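How People Read (or Don't Read) Instructions
Final report, Intro to Technical Communication
By Cyrill Strebel, with Tincuța Dinu
February 6, 2019

So our project started with a bookshelf. Tincuța bought one over break, a Flokik, and she put the back panel on upside down, took it off, and put it on upside down again. She is a very smart person! She had the booklet open on the floor the whole time. When she told me about it we both had the same thought, which was that we'd found our topic and didn't have to do the one on email etiquette.

Our question was pretty simple. When people get something they have to put together, what do they do with the instructions? We wanted to know if they read first and then build, or build and then go looking for the booklet once something won't fit.

We asked 18 people in our dorm and in Tincuța's building over in Urkham. In January we sat down with each of them for a chat, and then gave them a small desk lamp to assemble (same lamp every time, we took it apart in between, and I can now do it in my sleep). Half got the instructions with words and drawings. The other half got a version I made with only the drawings, copied on the library machine, so the quality wasn't great and I should say that up front.

What we saw surprised me a little. Almost everyone looked at the cover and then flipped straight to the biggest drawing. Hardly anybody touched the safety page. One guy read every single word, including the warranty, and he was also the slowest, but his lamp was the only one that didn't wobble.

The people with the drawings-only version asked us more questions, mostly about which screw was which. Two of the screws are nearly the same length and the drawing doesn't help you there at all. With words you get "use the short screw" and you're done. On the other hand, the words group kept losing their place going back and forth between the text and the picture, and a couple of them gave up on the text by the third step.

We also collected booklets. Everybody we interviewed seemed to have a drawer of them at home, and we ended up with a big pile from furniture, toys, a rice cooker, you name it. A lot of them are in 2 languages or more, and we got interested in how they make room for both.

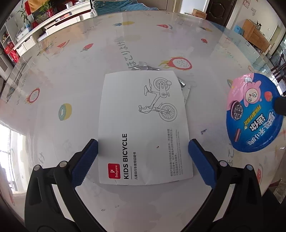
Fig. 1. Bicycle booklet from our pile, with Chinese and English on it and a drawing of a kid riding.

Tincuța's favorite was a tent manual from Cirnell with the English and the French on facing pages and the drawings running down the middle. I liked that one too, but it's huge when you unfold it, and I can't picture using it in the wind.

Stuff we'd do differently: we should have timed people properly. I had a stopwatch on my phone and forgot to start it for the first few, so we left the times out completely. We also should have picked something harder than a lamp. And our drawings-only copies were grayer than the originals, so maybe that group was just squinting.

Thanks to Professor Sârbu for lending us the lamp, which we're returning on Friday with all its screws. Tincuța still has to fix the shelf.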